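2 min read

Greltier two-arm sorting bench: progress report to Sirnen
Prepared by Nesrin Gökçe, May 27, 2018

Both arms are mounted and share one controller. Ravinder Chan rewired the right wrist after an intermittent fault in the gripper line. Spending to date is 1177 of the 1318 granted.

Sorting by color is the current task. Toy bricks go into bins of the same color, with either arm allowed to pick. The last test series ran to 82 picks, 20 of them missed, mostly small bricks lying on their side.

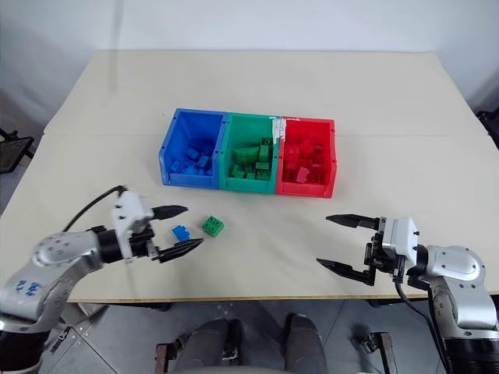
Fig. 1. Blue, green and red bins with two bricks still on the table, left gripper open next to the blue one.

Next steps are new finger pads and a slower final approach. Volkan Bayram is cutting the pads in the shared shop. We request that the remaining balance be carried over to November.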